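Lisley Rural Surgery Access Project
Progress report to the Larel Fund, second year, first half

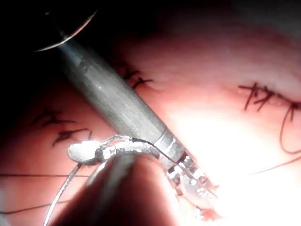
Since the last report we have moved the booking office, finished the patient transport agreement with the county, and opened the second follow-up clinic in Ulloa. The Mullulel clinic is behind schedule. Spending is under budget in two lines and over in one, and we are asking to move money between them.

Transport

The ride service began taking bookings in April. Patients who live outside Lisley can now ask for a ride when they get their appointment letter, and the driver's number is printed on the same sheet. Under the old arrangement people had to call the county office themselves, and the office closed at 3:30 p.m. Several people told us they had given up after being put on hold.

The vans leave early. A patient from the north side of Mullulel who has a morning appointment is picked up at 5:15 a.m., and we have had complaints about this. The route was drawn up for dialysis patients and we were added to it. The county has agreed to look at a later run, but only if we can show steady demand. We are keeping a log of every request, including the ones we turn down.

Family members can ride along if there is a seat. We had not planned for this and it has caused some arguments at the curb. The letter now says that one companion may ride and must be named when the ride is booked.

Follow-up clinics

The Ulloa clinic is open two mornings a week in the back half of the library building. It handles wound checks, stitch removal, blood pressure and medication questions. Before it opened, all of this meant a drive back to the hospital. The room is small and the sink was put in late, so for the first month the nurses could only do phone visits and paperwork from there.

Mullulel was due to open at the same time. The lease was signed, and then the fire inspection called for a second exit. The landlord has agreed to pay for the door, and we have agreed to start paying rent from the month the work began. No patients have been booked into the site. We will not give an opening date until the inspector has signed off.

Patient letters

We rewrote the pre-surgery letter and the going-home sheet. The old going-home sheet ran to four pages and listed the hospital's main number six times. The new one is a single page, printed on both sides, with the nurse line at the top in large type. The first batch was 1,000 copies in English and 1,000 in Spanish. The Spanish copies are going faster than we expected and we will reorder those first.

The section on eating and drinking before surgery has been reworded twice. Patients read "nothing after midnight" as including their regular pills, and a few procedures were put off as a result. The current wording says which pills to take and tells people to call if they are not sure. Pharmacy has approved it.

Staffing

Liv Granström started as nurse coordinator at the beginning of this period and has taken over the phone line, the clinic schedule and the ride log. The half-time scheduler post is still open. We advertised it twice. The pay is below what the school district offers for similar hours, and both of the people we interviewed took jobs there. We would like to raise the hourly rate using part of the money left over in the equipment line.

Use of the service

The nurse line took 1,095 calls in the period. Most came in the first few days after a patient went home, and the most common subject was pain medicine, followed by dressings. Calls after 8 p.m. go to the hospital operator, and we do not yet have good records for those. We sent a short survey to patients who had used the vans, and 50 came back. The comments were mostly about pickup times. A few people asked for a place to wait indoors at the Ulloa stop, and the library has said they may use the front hall once it is unlocked at 7.

Budget

Equipment is under budget because the exam table for Mullulel has not been ordered. Salaries are under budget because of the open scheduler post. Printing and postage is over, mainly from reprinting letters after the wording changes. A revised budget sheet is attached with the transfers we are requesting marked in the right-hand column.

Next six months

Open Mullulel once the inspection is passed.
Fill the scheduler post.
Take the ride log to the county and ask for a later morning run.
Get the after-hours call records from the hospital operator in a form we can use.
Reorder the Spanish going-home sheet.

We need a decision on the budget transfers before the scheduler post can be advertised again at the new rate.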